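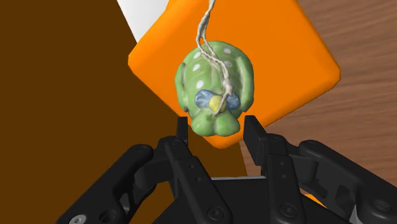
The Halier Language Institute has released the second level of Fadanar, its graded listening course for adult learners of English. Level 2 is meant for people who can already follow a simple conversation and who want to describe what they see and hear in more detail. The opening unit covers the order of adjectives before a noun, a point on which many learners at this stage still hesitate. An object such as a green toy elephant with a blue bow tie gives a class plenty to say, and the unit moves from short phrases of that kind ("a green toy elephant," never "a toy green elephant") to longer ones with "with," "on" and "from," as in "a toy elephant hanging from a thin white string." Learners first hear each phrase at a slow pace and then again at the speed of normal speech.

The new level was made available to registered schools and individual subscribers on 4 April 2026. Level 1 remains on sale in its present form, and learners who have completed it may move to the new material without taking a placement test. Those who are new to the course are asked to complete the test on the Fadanar home page before they choose a level.

The course is built on a list of 2000 common words. Words outside the list are used only when the topic calls for them, and they are printed in bold in the transcript with a short definition in the margin. The list was revised during the winter to remove a number of terms that teachers had found to be out of date, among them several connected with fax machines and travel agents. Words for online payments, parcel delivery and medical appointments have been added in their place.

Level 2 contains 40 recordings, divided among four units. The first unit is on describing objects, the second on giving directions, the third on telephone calls and the fourth on telling a story in the past tense. Each recording comes with a full transcript, a set of comprehension tasks and a page of pronunciation notes. The notes give particular attention to weak forms, such as the reduced vowel in "to" and "for," and to the way final consonants link to the word that follows. Most of the speakers have American accents. The telephone unit also includes speakers for whom English is a second language, in keeping with the calls that learners are likely to make and receive at work.

Subscribers may download the recordings or play them in a browser. Transcripts are supplied as separate files so that teachers can decide when to hand them out. The Institute recommends that a class listen to each recording at least twice before the transcript is opened, and that the pronunciation notes be left until the comprehension tasks have been corrected. An answer key is included with the teacher's edition only.

Schools in Drarotville took part in a trial of the first two units in March. The trial was coordinated by the Quartey Adult Learning Center, where evening classes used the recordings in place of the listening section of their regular textbook. Teachers were asked to keep a written record of which tasks ran over the time allowed and which instructions had to be explained again. As a result, the instructions in the directions unit were shortened, and two of the longer dialogues were divided into separate tracks. A task that asked learners to draw a map from dictation was taken out of the main unit and placed in the supplementary section.

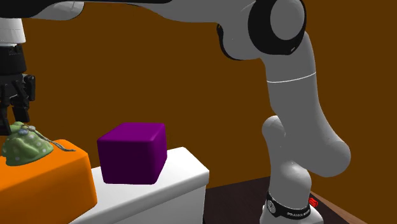
Perihan Polat asked that the transcripts mark the stressed syllable in every new word, and not only in words of three syllables or more. Many learners, she wrote in her response to the trial, know how to spell "hotel" or "address" long before they are sure where the stress falls, and they will avoid a word in conversation when they are unsure of it. She also reported that her evening class preferred the slow recordings to be kept short, as the unnatural pauses made it harder to remember the start of a sentence.

The Institute has accepted the request on stress marks. They appear throughout the Level 2 transcripts and will be added to Level 1 when it is next updated. The slow versions have been limited to single phrases and sentences, and the dialogues are now offered at normal speed only.

Ekene Obi wrote in support of the unit on telephone calls, and in particular of the exercises on asking a caller to repeat or spell a name. The same response noted that phrases such as "Could you say that again, please?" were practiced too late in the unit to be of use in the earlier tasks. They have been moved to the first page.

Individual subscribers whose accounts are active will find Level 2 in their library the next time they sign in. No additional payment is required during the current subscription period. Schools with a group license should ask their account administrator to assign the new level to each class, as it does not appear automatically in student accounts. Printed copies of the teacher's edition may be ordered through the Institute's office.

Corrections to the transcripts may be sent to the editorial desk by means of the form on the Fadanar support page. Senders are requested to give the unit, the track number and the line in which the error occurs.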